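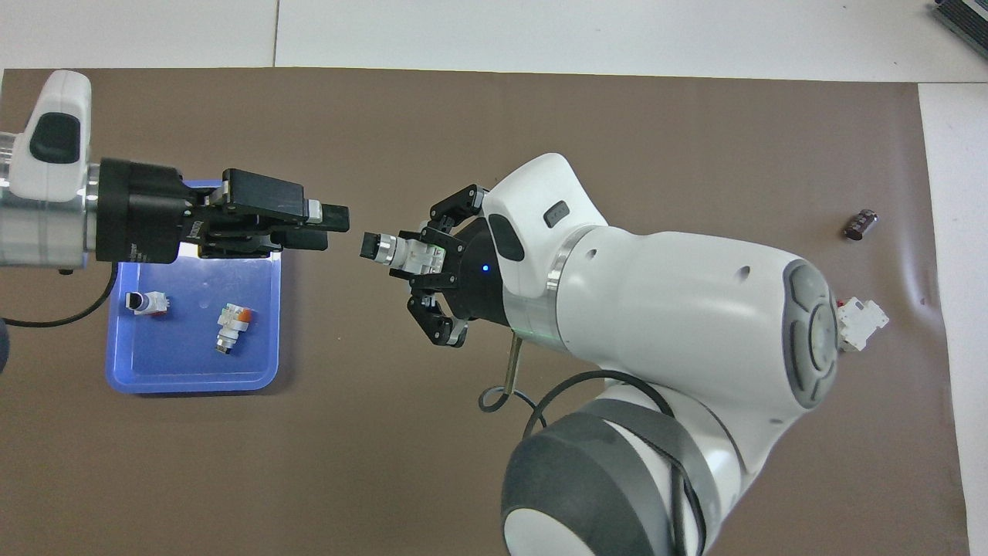 Moving a 1,428-page site off a custom CMS

Posted 2022-12-27 in Interviews

Statotside is a four-person web studio that mostly takes over sites other people built. Its longest job this year was for Konstantinidis, a supplier of commercial door hardware whose site had run on the same custom content management system since the company first put its catalog online. The new site went live in March. I spoke with Griet Verstraete, who ran the project, and Bảo Giáp, who wrote most of the migration code. Doğukan Yaman joined for the part about search.

The old system stored pages as HTML fragments in a single database table. There was no separation between a product, a news item and a contact page. Each row had a title, a body, a parent ID and a free-text field called "misc" that had been used for different purposes over the years.

"The first thing I did was export misc and sort it," Giáp said. "Some rows had a sort order in it. Some had a phone number. A large group had the word 'left', which controlled whether a sidebar was shown. You had to read the template code to find that out, and the template code was one file."

The crawl of the live site returned 1,428 pages. The database had more rows than that, but the rest were drafts, deleted products or duplicates with no inbound links. Verstraete decided early that the crawl would define the scope.

"If a visitor couldn't reach it by following links, we didn't migrate it," she said. "We gave the client a spreadsheet of the unreachable rows and asked them to mark anything they wanted kept. They marked 43. Most of those were PDF spec sheets that sales had been sending out by direct link."

The pages were sorted into content types before any design work began. Giáp wrote a classifier based on markup patterns: a product page nearly always had a two-column table with a part number in the first row. It was run repeatedly against the export and the failures were read by hand.

"You get most of the way in a day," he said. "Then you spend two weeks on what's left. I kept a log of every page that didn't fit a type and what we did with it. The final log had 119 entries. Some of them were pages where a person had pasted from a word processor and the table had turned into nested divs. Others were one page holding three products."

The studio settled on six content types. Verstraete had wanted five. The sixth, for finish charts, was added after a call with Tươi Tô, who handles product data at Konstantinidis.

"I had finishes as an attribute on the product," Verstraete said. "Tươi pointed out that a finish has its own code, its own lead time and its own swatch, and that those change without the product changing. Under my model she would have been editing the same lead time on every hinge in the catalog. So finishes became their own type and products reference them."

The build uses a static generator with a small hosted CMS behind it. Editors save an entry, a build is triggered, and the output is pushed to a CDN. A full build took 11 minutes in the first version. Giáp traced most of that to image processing, which was regenerating every size of every product photo on each run. After the processed files were cached between builds, the time came down to about 40 seconds.

I asked whether a static build was the right choice for a catalog edited every day.

"It depends on what they edit," Giáp said. "Prices aren't on the site. Stock isn't on the site. They change descriptions and they swap drawings. A short wait is fine for that. If they had wanted live stock I would have argued for something else, or for loading that one value separately in the browser."

Redirects took more planning than the templates. The old URLs used numeric IDs in a query string, and many of them appear in printed catalogs and in architects' specification documents, some several years old. The new URLs are built from the product family and part number. Every old address had to resolve to its new page in a single hop.

"We generated the redirect map from the same data as the migration, so a page couldn't be imported without one," Verstraete said. "Then we replayed a year of server logs against staging and looked at everything that came back as a 404. Most of it was bots. The real ones were a set of short URLs that had been configured at the web server and never recorded anywhere else. The logs were the only reason we found them."

The query strings caused a separate problem. The CDN's redirect rules matched on path only, so a request for the product page with any ID looked like the same request. Giáp moved the lookup into an edge function that reads the ID and checks it against a key-value store.

Search was contracted to Yaman, who had built a similar index for Ollov, a parts distributor. He described the main difficulty as part number formatting. Customers type part numbers with dashes, with spaces, with neither, and sometimes with the finish code attached to the end.

"A standard tokenizer splits on the dash and you get partial matches all over the place," Yaman said. "I index the part number three ways: as written, with punctuation removed, and with the finish suffix removed. Exact matches on the stripped form rank first. Free text on the description ranks under that. There is no fuzzy matching on part numbers at all. One character off is a different part."

The test set for search was taken from the old site's query log. Tô went through the most frequent queries and wrote down which page should come first for each. The index was tuned until those passed, and the list now runs as an automated test on each deployment.

Accessibility was covered by the contract and reviewed by Sang Phùng, an independent auditor. Phùng's report raised two blocking issues. The product filter did not announce the updated result count to screen readers, and the line drawings had alt text that repeated the part number and nothing more. The first was fixed with a live region. The second needed new text from the client, which was still being written at launch.

"We agreed to launch with the drawings outstanding and a date for each product family," Verstraete said. "Locks were done first. Closers are done. Hinges are under way."

The handover document runs to nine pages, and Verstraete said she would make the next one shorter. Editors at Konstantinidis mostly use a single page of it, the one listing required fields by content type.

Statotside is now working on a smaller migration for Stovdale, a timber merchant, using the same import scripts. Giáp has split the classifier out into its own repository and rewritten the logging. The rules themselves had to be started over, he said, as the Stovdale site has no tables in it.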